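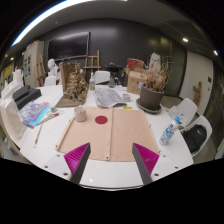
回复：夹爪和机械臂的预算，先买哪个

2018-02-13
Wycliffe Rotich

各位，

赶时间，先把能定的定了，格式乱请包涵。Ozoliņš 的原信贴在下面，我按他的顺序回，没看过的先看引文。

> Ozoliņš 写道：
>
> 大家好，Clullside 这边下一期设备的钱要报了，我手上还是空表。几个问题，麻烦知道的人直接回到列表，不要单独发我，上次单独发的我漏了好几封。
>
> 第一，机械臂到底这一期买不买。Junach 的销售又来问，说现在下单可以赶上八月之前交货，晚了不保证。我的意见是买，钱今年不花，明年未必还有。
>
> 第二，手持夹爪现在够不够用。我看登记表上写的是“够”，但每次去借都借不到，所以这个“够”是谁写的？
>
> 第三，耗材。指垫、螺丝、电池、存储卡，以前都是谁缺谁自己买，回来报销，票据五花八门，财务已经讲过我们了。能不能统一进一行预算。
>
> 第四，场地里那些东西（瓶子、杯子、画具、布）要不要算设备。我觉得不算，但总得有地方出这笔钱。
>
> 另外 Zitdale 的报价单谁有最新的？我这份连运费都没写。
>
> 麻烦尽快，表要交了。

好，一条一条来。

一、机械臂。我的意见：这一期不买，或者最多付个定金占位。理由其实上次会上讲过，没写下来，这里补上。机械臂到了要有底座、要有固定的桌子、要有急停、要有人看着，这些现在一样都没有报价。Junach 那份单子只有臂本身加控制柜，末端是空的，夹爪另算，转接法兰另算，培训另算。把“另算”全加上以后我怀疑要翻倍，但我没有数，所以不乱说，请 Junach 出一份全的，写清楚哪些含哪些不含。交货期也要写进合同，口头的八月不算。

还有就是用处。现阶段我们缺的是各种真实桌面上的操作数据，尤其是画室、工作间这种东西杂、形状怪的地方。拿手持夹爪进去，人走到哪里采到哪里，桌子是圆的也好，旁边挤着椅子也好，都能干。机械臂搬进画室？我想像不出来怎么过门，再说人家也要用那张桌子。

Ozoliņš 说钱今年不花明年没有，这个我理解，但是花在一台装箱放着的东西上也没意思。折中的办法：把机械臂那一行留着，改成“底座与安装条件”，先把配套做起来，臂放下一期。如果上面不同意改名目，那就报定金。两个写法我都可以签。

二、手持夹爪。登记表上的“够”是我写的，对不起。当时是按人头算的，没算维修。现在能正常用的是 3 把，另外 2 把一把指头松，一把安装板上的螺丝滑丝了，都登记在册，所以看起来够。借不到是真的借不到。

所以我要求：这一期的大头给夹爪，不给臂。型号不换，还是现在这种，两根手指、洋红色带细棱的指垫、前面有安装板的。换型号的话前后数据的手指外观不一样，处理的人要骂我。Zitdale 最新的报价我有，单把 1023 欧元，含一副备用手指，不含运费，不含税。运费他们说要看件数，件数定了再给。报价单我另外上传共享目录，文件名里面有 Zitdale 的就是，旧的那份我挪到“过期”里了，别再用旧的。

数量怎么定，想听听实际出去采的人的意见。我倾向把坏的两把修好当备用，再添新的。修的话请报价里加一行“安装板与螺丝孔返修”，Zitdale 说能做，但寄过去寄回来要多久没讲。催过一次，还没回。滑丝那把也许我们自己换个板就行，谁有空拆开看一眼，拆之前把螺丝位置记一下，上次有人装回去的时候长短螺丝混了。

三、耗材。同意统一一行。指垫是最大的一块。我先报 30 副左右，这个数是拍脑袋的，依据是过去用掉的量再宽一点。细棱磨平以后抓滑的东西就不行了，塑料瓶、上过釉的陶瓷杯都是。
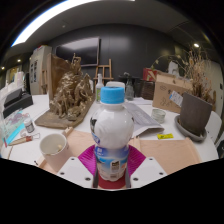 说回来，抓瓶子这类动作最费指垫，瓶身鼓、下面收，手指一合上去就是两侧硬夹，做多了磨得快。建议采的人把换垫的时候记下来，记在任务表备注里就行，不用另开表。有了记录，下次报数就不用拍脑袋了。布料、报纸那种软东西我估计磨得慢，但没有数据，先不分开算。

其他耗材：螺丝买成套的，同一家同一规格，别再去楼下五金店零买。存储卡多买，这个便宜，丢一张比买十张贵。电池要问清楚能不能空运，不能空运的话得单独走货，时间要往前提。清洁用的无尘布和酒精也放这一行，画室里颜料粉、碎屑多，指垫沾了要擦，镜头更要擦。手套不用，上次买的一箱还在柜顶。

四、场地里的东西算什么。我跟财务问过（口头），答复是“不是设备就别放设备里”。那就单开一行“场景物料”，金额小，走低值。要注意的是画室那边的东西多数不是我们的，雕塑、画架、石膏像这些一概不进我们的表，也不要在数据清单里写成我们的资产。上次清单里有一条“雕像一座”，被问了半天。我们自己要买的就是可以随便抓、随便摔的那些：瓶子各种形状的，带盖的和不带盖的，杯子，小盒子，画笔，几块画布。陶瓷的备双份。玻璃的少买，要买也买厚的，画室那边不希望地上有玻璃渣。

瓶子另外说一句。旋盖的、瓶身大小不一的都要有，不要图省事一次买一箱同款，之前就是一箱同款，采出来的东西没人愿意用。标签不要撕，撕了反而不像真的桌子。

五（引文里没有，我加的）、运输箱。现在夹爪是塞背包里带的，指头松的那把我严重怀疑就是这么松的。请加硬壳箱，一把一个，内衬按夹爪形状挖。Junach 和 Zitdale 都有卖，Junach 的贵，但内衬能定做；Zitdale 的便宜，是通用海绵格子，自己抠。我投 Zitdale 一票，抠海绵谁都会。箱子放哪一行？我觉得跟着夹爪走，算附件，别进耗材，否则耗材那行看起来太大会被砍。

六、还是我加的，场地时间。这不是设备但是影响设备。画室能借的时段很碎，如果夹爪多了而时段不变，那新买的也是躺着。买几把之前，请负责联系场地的人先把后面能借的时段报出来，大概就行。收拾桌子、摆东西的时间也要算进去，不要只算采的时间。我见过排班表上一个时段排满了采集，摆东西一分钟没留，结果前面一大截都在找东西放哪。

预算表我建议的行，按顺序：

- 手持夹爪（新购，含备用手指、硬壳箱）
- 手持夹爪返修
- 耗材：指垫、螺丝、电池、存储卡、清洁
- 场景物料
- 底座与安装条件（或机械臂定金，二选一）
- 运费与关税，单独列

最后一行千万单独列。上一期就是摊进单价里，后面运费涨了没地方补，从耗材里挪的，所以才会有各人自己掏钱买指垫再报销这种事。Ozoliņš 说的票据五花八门，根子在这儿，不全是大家懒。

报价有效期也看一下。Zitdale 的单子底下写了有效期，字很小，过了要重新报。Junach 的没写，没写不等于一直有效，问一句。付款方式两家也不同，Zitdale 要求下单全付，Junach 可以分两笔。全付的话要提前跟财务打招呼，不然卡在审批里面，到时候过期了又得从头在来一遍。

需要回我的：
- 出去采的人：夹爪还缺几把，按实际借不到的次数讲
- 有空的人：滑丝那把拆开看看，能不能自己换板
- 联系场地的人：时段
- Ozoliņš：机械臂那行改不改名目，你去问比我去问管用

反对先买夹爪的也请直接在列表里说，我不介意，但请带上机械臂的全套价格，光一个臂的价格没法比。

手机打的，错字自己脑补。共享目录的链接没变，权限打不开的跟我讲。

Wycliffe

又：刚看到 Clullside 的旧表里，夹爪和指垫用的是同一个物料编号，难怪库存对不上。新表请分开编号，旧的我晚点去改，改好之前不要照着旧表点数。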